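양팔 포장 작업대 Dullora 2

제조·판매: Erkent
국내 설치 및 기술 지원: Nkuna
페이지 최종 수정: 2022년 9월 22일

제품 개요

Dullora 2는 탁상형 양팔 로봇 작업대입니다. 카페, 기념품점, 소규모 포장 업체에서 손으로 하던 담기, 꺼내기, 정리 작업을 대상으로 개발하고 있습니다. 같은 본체로 수건 개기, 식탁 정리 같은 가사 작업도 시험합니다.

현재 판매하는 것은 개발용 구성입니다. 매장에 들여놓고 바로 직원 한 명분의 일을 맡길 수 있는 제품은 아닙니다. 구매를 검토하시는 분들이 가장 많이 묻는 것이 "그래서 지금 무엇을 할 수 있느냐"이므로, 이 페이지에는 사양과 함께 작업별 현황을 적었습니다. 상담 전에 작업별 현황 항목을 먼저 읽어 주십시오.

구성

본체는 상판, 앞쪽 알루미늄 레일, 레일에 고정되는 로봇 팔 한 쌍, 뒷면과 양옆을 막는 벽으로 이루어집니다. 벽은 조명 조건을 일정하게 유지하고 물건이 작업대 밖으로 떨어지는 것을 막습니다. 앞면은 열려 있어 사람이 서서 물건을 놓거나 치울 수 있습니다.

팔은 좌우가 서로 마주 보며 안쪽으로 뻗는 배치입니다. 한쪽이 봉투 입구를 잡고 다른 쪽이 물건을 넣는 식의 작업을 염두에 둔 것입니다. 레일 위의 브래킷을 풀면 팔 사이 간격을 바꿀 수 있습니다. 간격을 바꾼 뒤에는 반드시 위치 보정을 다시 해야 하며, 보정 절차는 설치 설명서 2장에 있습니다.

작업 기록과 재생에는 Tokbridge 소프트웨어를 사용합니다. 사람이 팔을 원격으로 움직여 시범을 보이면 관절 각도와 카메라 영상이 함께 저장되고, 저장된 시범으로 동작 모델을 학습합니다. 새 작업 하나를 시작할 때는 시범 100회를 기본으로 권합니다. 물건의 종류가 많거나 놓이는 위치가 매번 다르면 더 필요합니다.

적용 작업: 음료 용품과 선물 봉투

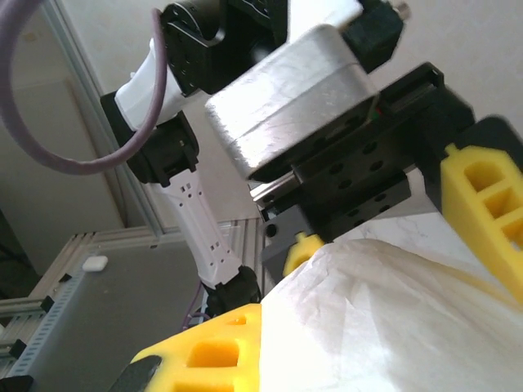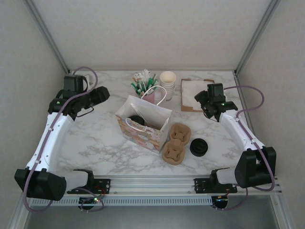
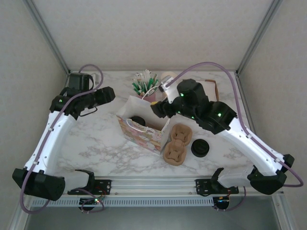 컵 캐리어와 꽃무늬 종이 봉투를 함께 다루는 작업대, 그리고 손목 쪽에서 가까이 본 노란 그리퍼 손가락과 흰 천.

작업별 현황

아래 내용은 Erkent 시험실에서 확인한 결과를 바탕으로 합니다. 조명, 물건, 배치가 달라지면 결과도 달라집니다.

1. 단단한 물건 옮기기
가장 안정적인 작업입니다. 플라스틱 뚜껑, 작은 상자, 테이프처럼 형태가 변하지 않는 물건은 위치가 조금 달라져도 대체로 집어서 옮깁니다. 시험실 기준 성공률은 85%입니다. 실패의 대부분은 얇은 물건이 상판에 납작하게 붙어 있을 때 나옵니다. 사람은 손톱으로 가장자리를 들어 올리지만 그리퍼에는 손톱이 없습니다. 이런 물건은 가장자리까지 밀어낸 다음 집도록 시범을 만드는 편이 낫습니다.

2. 종이컵 다루기
한 개씩 놓인 컵은 집을 수 있습니다. 겹쳐 쌓은 컵에서 하나만 빼는 것은 아직 어렵습니다. 두 개가 같이 딸려 나오는 일이 잦고, 힘을 주면 컵 입구가 찌그러집니다. 컵 분리기를 따로 쓰는 매장이라면 로봇이 분리기에서 나온 컵만 받도록 작업을 나누십시오.

3. 컵 캐리어에 끼우기
빈 컵을 캐리어 구멍에 맞춰 내려놓는 데까지는 됩니다. 끝까지 눌러 끼우는 동작은 캐리어가 밀려나기 쉬우므로 다른 팔로 캐리어를 눌러 주어야 합니다. 음료가 담긴 컵은 지원하지 않습니다. 본체에 방수 처리가 되어 있지 않으니 시험 목적으로도 액체를 사용하지 마십시오.

4. 종이 봉투에 담기
봉투가 벌어진 채로 서 있으면 가벼운 물건을 넣을 수 있습니다. 접힌 봉투를 펴서 세우는 동작은 연구 단계입니다. 끈 손잡이가 입구 쪽으로 넘어가 있으면 그리퍼에 걸릴 수 있습니다. 사람은 보지도 않고 끈을 치우지만, 지금 모델은 그 동작을 별도로 가르쳐야 합니다. 봉투 안쪽은 고정 카메라로 잘 보이지 않으므로 손목 카메라를 반드시 연결하십시오.

5. 천 다루기
수건이나 행주를 집어 드는 것은 가능합니다. 구겨진 천에서 모서리를 찾아 펴고 반듯하게 개는 작업은 성공과 실패의 차이가 커서 성공률을 표기하지 않습니다. 같은 수건이라도 처음 놓인 모양에 따라 걸리는 시간이 크게 달라집니다. 세탁물 개기를 주된 용도로 생각하신다면 지금은 구매를 권하지 않습니다.

6. 닦기와 청소
마른 천으로 상판의 정해진 구역을 문지르는 동작은 재생할 수 있습니다. 얼룩이 지워졌는지 판단하는 기능은 없습니다.

사람과의 비교

숙련된 직원은 로봇보다 빠릅니다. 담기 작업에서는 특히 차이가 크고, 바쁜 시간대의 매장에서 사람을 대신할 속도는 나오지 않습니다. 영업이 끝난 뒤의 정리나 다음 날 쓸 소모품을 미리 담아 두는 일처럼 시간에 쫓기지 않는 작업부터 검토하시기 바랍니다.

응용 담당 Johannes Maluleke는 상담 때 작업 영상을 먼저 요청합니다. 직원이 평소대로 일하는 모습을 처음부터 끝까지 찍은 것이면 충분합니다. 영상에서 양손이 동시에 필요한 순간, 손가락으로 더듬어 찾는 순간, 물건이 휘거나 구겨지는 순간을 표시한 다음 로봇에 맡길 구간과 사람이 맡을 구간을 나눕니다. 전체를 맡길 수 없다는 답변을 드리는 경우가 많습니다.

설치 조건

평평하고 흔들리지 않는 바닥이 필요합니다. 작업대 앞에는 사람이 한 걸음 물러설 수 있는 공간을 두십시오. 직사광선이 드는 창가는 피하고, 설치 후 조명을 바꾸면 카메라 설정을 다시 확인하십시오. 팔을 따라가는 케이블은 동작 범위 전체에서 당겨지지 않을 만큼 여유를 두되, 그리퍼 앞으로 처지지 않게 정리합니다.

동작 중에는 작업대 안으로 손을 넣지 마십시오. 물건을 다시 놓아야 할 때는 정지 버튼을 누르고 두 팔이 모두 멈춘 것을 확인한 뒤 작업합니다.

기본 제공 품목

로봇 팔 한 쌍과 그리퍼
상판, 벽, 앞쪽 레일
고정 카메라 및 손목 카메라
제어 컴퓨터와 Tokbridge 사용권
정지 버튼
설치 설명서(한국어, 영어)

그리퍼 손가락은 소모품입니다. 표면이 닳거나 갈라지면 미끄러짐이 늘어나므로 교체용을 함께 주문하시는 것이 좋습니다. 시범에 쓸 컵, 봉투, 수건 등은 제공하지 않습니다. 실제 매장에서 쓰는 것을 그대로 준비해 주십시오. 비슷해 보이는 다른 제품으로 학습하면 두께나 뻣뻣함의 차이 때문에 현장에서 다시 시범을 모아야 하는 일이 생깁니다.

주문 및 방문 시험

견적은 Nkuna로 문의하십시오. 구매 전 방문 시험이 가능하며, 시험할 물건은 직접 가져오셔야 합니다. 방문 시험에서는 작업 하나를 정해 시범 수집과 재생까지 진행합니다. 12월에는 시험실 이전으로 방문 시험을 받지 않습니다. 이 기간에도 견적 문의와 기존 고객 기술 지원은 그대로 운영합니다.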